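# Closed my old social account but still getting "people you may know" emails with my new address

**Asked in:** Privacy and accounts
**Posted:** April 2025
**Status:** answered

I had an account on Plallus from when I was at college. I stopped using it years ago and finally closed it at the start of the year. I went through the whole process, typed in my password twice, got the email saying the account was scheduled for deletion and left it alone for the waiting period. As far as I know it is gone. If I try to log in with the old email address it says no account found.

Last week I started getting emails from Plallus to a completely different address. I have never used this address on Plallus. I use it for bills, the dentist, the council and a few family members. The emails say "You have 4 people you may know on Plallus" and then list names, and the names are right. One is my cousin, one is somebody I used to work with, one is the woman who runs the allotment waiting list. The fourth I had to think about but I did buy a bike from him.

Things I have checked:

- The sender address is the proper Plallus domain, the same one the deletion email came from.
- There is an unsubscribe link at the bottom. I have not clicked it in case that confirms the address is live.
- I don't have the Plallus app on my phone. I do have Drunar, which I think belongs to the same company now, and I use it for messages with my sister and a walking group.
- My phone has 233 contacts in it, some of them very old.

What I want to know is how they have this address, how they know who I know, and whether there is any way of making them forget it without opening another account. Their help pages all start with "log in to your account", and I haven't got one.

I would also like to know if closing the account did anything at all, or if they have just kept the lot.

---

## Answer 1 (accepted)

Two separate things are going on here and it helps to deal with them separately.

**How they got the address**

Almost certainly from somebody else's address book. When a person signs up to Plallus on a phone, one of the early screens offers to find their friends. If they tap yes, the app uploads their contacts, which means names, phone numbers and email addresses, including those of people who have never had an account. Your cousin has your bills address in her phone. So does the man with the bike, probably, if you emailed him about it. Each of them uploads their list, your address is in all of them, and the service can then work out that the owner of that address knows those four people. It doesn't need your own contacts for this at all.

That is also why the suggestions look so accurate. They are people who have you saved. You will notice that they don't suggest anyone who hasn't got that particular address.

Closing your old account wouldn't have affected this. The account was tied to the old email address and the uploads belong to other people's accounts, so they were left where they were.

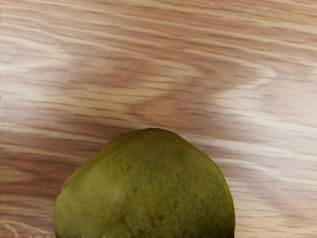

**Drunar**

You should still check this, as it may be adding to the problem. Drunar was bought by the same owners and the privacy notice allows contact details to be shared between the two for "connection suggestions". Menu names move about a bit between versions but on mine it is:

1. Open Drunar and go to Settings, then Privacy.
2. Open Contacts and turn off Continuous upload.
3. On the same screen tap Manage uploaded contacts, then Delete all.
4. Go back one screen, open Linked services and turn off anything that mentions Plallus.
5. Leave Drunar and go into your phone's own settings. Find Drunar in the list of apps and take away its permission to read contacts.

Do step 3 before step 5. If you take the permission away first, the delete button is greyed out on some phones and you have to turn it all back on again.

Your sister and your walking group will still be able to message you. You may see phone numbers in place of names in the chat list. You can rename each chat by hand.

**Getting them to remove the address**

There is a form for people without accounts but it isn't linked from the main help page. Search for "Plallus non-user contact removal". It asks for the email address or phone number you want removed and sends a code to it, so you need to be able to read that mailbox. Once you have entered the code you get two tick boxes. The first deletes the address from uploaded lists. The second puts it on a block list so it is ignored if somebody uploads it again. Tick both. If you only tick the first one it will come back the next time anyone's phone syncs.

Do the same for your mobile number while you are there. It is a separate request with its own code.

If the form doesn't work, write to them. Under UK data protection law you can ask for a copy of what they hold on you and you can ask for it to be erased, and you don't need an account to do either. The address for their data protection contact is at the bottom of the privacy notice. Keep it short. Something like:

> I do not have an account with you. You are sending email to this address. Please tell me what personal data you hold linked to this email address, where you obtained it, and who it has been shared with. I object to its use for direct marketing and ask that you erase it and stop contacting me.

Send it from the address in question and keep a copy. They normally have one month to reply. If they ask for a scan of your passport, I would reply that you are writing from the address concerned and ask why more is needed. If you get no reply, or a useless one, you can complain to the Information Commissioner's Office, who will want to see that you wrote to the company first.

**The unsubscribe link**

If the email is really from Plallus it is safe to click. They already treat the address as live. The advice about not clicking applies to spam from senders you don't recognise. It will stop the emails but it won't remove the address from anything, so do the form as well.

---

### Comments on this answer

**Original poster:** Thank you, this is very clear. I found the form. The code for the email came straight away. The one for the mobile number hasn't arrived after two tries.

**Reply from answerer:** The text codes are slow. There is also a limit on how many you can ask for in a day, so leave it until tomorrow and try once.

**Original poster:** It came this morning. Both boxes ticked for both. I had continuous upload switched on in Drunar and had no idea. It said 300 contacts uploaded, which is more than I have in my phone, so I suppose it had kept ones I deleted.

**Reply from answerer:** Yes, it keeps old entries until you use Delete all. Removing somebody from your phone doesn't remove them from the upload.

---

## Answer 2

I had the same and just made a filter. Anything from Plallus goes straight to the bin. Took 2 minutes. They have got everybody's details anyway so I wouldn't lose sleep over it.

If you use Shehu mail, open one of the emails, press the three dots and choose "Always delete from this sender".

---

### Comments on this answer

**Comment:** This hides the emails but the question was about how they have the address and how to get it removed.

**Comment:** Works fine for me. Though they do send from more than one address so you might have to do it again.

---

## Answer 3

The first answer covers most of it. I would add a few points about the old account, as you asked whether closing it did anything.

It does remove your profile, your posts and your photos from public view, and after the waiting period you can't get them back. What it doesn't remove is anything that sits in another person's account. Messages you sent are still in the inbox of whoever you sent them to, with your name replaced by "Plallus member". Photos of you which your friends put up are still there too, although the tag goes. You would have to ask the friends to take those down.

Also have a look at anything you used to sign in to with the Plallus button. I closed mine and found that my Kekeo account, where I keep recipes and shopping lists, had been using it as the login. Kekeo kept working on my phone because I was already signed in. Then I changed phones and couldn't get in. It took several emails to their support people to have it moved over to an ordinary password. If you have any of these, sort them out while you are still signed in on something:

- go to the account settings in the other app
- look for "Sign-in methods" or "Connected accounts"
- add an email and password
- then remove the Plallus connection

The other app will also have kept whatever Plallus passed to it when you first connected. Usually this is your name, email and profile picture, and sometimes your date of birth and friends list. Older apps got more than newer ones do. Closing your Plallus account doesn't tell them to delete any of it, so you need to ask each one or close the accounts you don't use.

One more thing on the contacts. You could ask your cousin to turn off the upload on her side. I did ask mine and she said she would, but I don't think she has. The block list is a better bet.

I'm not sure about the bit in the first answer where it says the suggestions never use anything except address books. I think they use location as well if the app is allowed to see it. That wouldn't apply to you without the app but it might to other people reading this.

---

### Comments on this answer

**Reply from first answerer:** Fair point about location. I was only talking about somebody with no account and no app.

**Original poster:** I had forgotten about the sign-in button. I've found two old things using it, a quiz app and a site for train tickets. The quiz app can go. The train one has let me add a password. No more emails from Plallus so far, and I have sent the letter as well to see what they say they've got.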